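Review: the Daltum cargo planning software, after 11 weeks at a small freight handler

Posted 2020-04-30

I work in the load planning office of a handling company at a middle-sized cargo airport. We do not own any aircraft. Airlines pay us to build up their pallets, to plan where each pallet goes in the aeroplane, and to give the captain a loadsheet which is correct. In February we changed from our old program to Daltum, and some readers asked me to write how it is in daily use. I paid nothing for it myself, my employer did, and I have no connection with the maker.

First I must say what we had before. The old program was Plolex, and it was older than some of my colleagues. It was ugly, grey and very quick. You typed short codes, you pressed Enter, and the answer was there. When I say in this review that Daltum is slow, please remember that I compare it with something which had almost nothing to draw on the screen.

Installation took 3 days. The supplier calls it a one-day job, and perhaps it is so for a company with one customer. We serve several airlines, and each has its own limits, its own names for the positions and its own idea of how a loadsheet should look. Frauke Kramer from our technical side moved the aircraft data by hand and checked every line against the weight and balance manuals. She found two position limits which had been wrong in the transfer file. Please do this check also if you buy the program. The transfer tool gives no warning when a number is strange, it only gives a warning when a number is missing.

The main screen shows the main deck from above, with the positions as boxes, and the lower holds underneath. You pull a pallet from the list on the left and drop it on a position. The centre of gravity moves at once on a small graph to the right. I like this very much. With Plolex I had to finish the whole plan before I could see that it was tail-heavy, and then I started again. Now I see it after the fourth or fifth pallet and I can correct while I work.

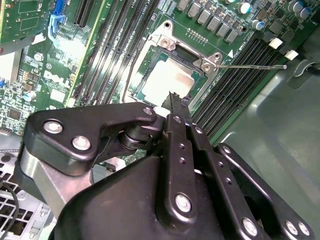
The automatic planning is less good. You press one button and the program proposes a complete load. For a simple flight with general cargo to one destination the proposal is usually fine. For a flight with two stops it likes to put the first-stop pallets behind the others, where the ramp team cannot reach them without unloading half of the deck. There is a setting called "route priority" which should prevent this, and it helps a little. I now use the button only to have a starting point.

Dangerous goods are handled well. The program knows the separation rules, and when two pallets should not stand next to each other both boxes become orange, with a short text which explains the reason. Live animals are also included, but the temperature zone must be typed in for each flight, even when the aircraft is always the same one. I wrote to the supplier about it and received a polite answer, without a date.

Now the speed. To open a flight takes 15 seconds on our office computers. This does not sound long, but when the airline calls with a late change and the loading team is waiting, it feels long. My colleague Su-chen Tsai, who works mostly at night, keeps all her flights open from the beginning of the shift. The program allows this, although the memory use becomes quite high and once it closed itself. Her plans were saved, I should add.

Printing is a weak point. The loadsheet is clear, but the pallet list comes out in very small letters, and the people on the ramp have to read it under yellow lamps. You can change the font for the screen – not for the paper. We export the list to a spreadsheet and print it from there, and this is a silly extra step for a program at this price.

About the help desk I can say only good things. They answer in simple English, they call back, and when we had the error with code 1501 (the program refused to close a flight after a change of aircraft registration) we received a repair on the next morning. The manual is weaker. It explains every menu but no complete flight from beginning to end, so new staff should sit next to somebody for their first shifts.

We also looked at the program from Grevier before we decided. It was faster and it printed better, but the dangerous goods part was a separate purchase, and for our kind of work we need it every day.

I would choose Daltum again for an office with mixed cargo and several customers. If you plan only one type of aircraft on one route, ask for a test period first and try it with your own computers. Our next update is promised for the summer, and when the printing is repaired I will add a note under this review.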